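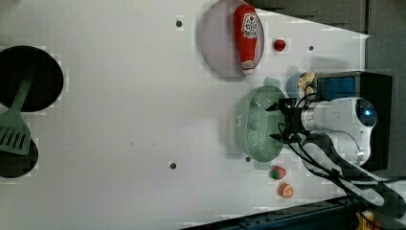 Black pan and the mint-green spatula, white table.

2026-01-03

Back at the sourdough crackers. Cormac Carroll swears by the Araújo rye, so I mixed a batch with it last night – 289 grams flour, 31 grams olive oil, salt by feel (bad habit, I know!). The dough was way too sticky to roll, and I ended up pressing it between two sheets of parchment and swearing a lot. Baked up nicely though, really snappy at the edges and a bit leathery in the middle.

Next batch I want to roll thinner and dock it more. Cormac, if you read this, did you rest yours overnight or just an hour? Your page in the old book has a coffee ring right over that line. Also we're low on sesame.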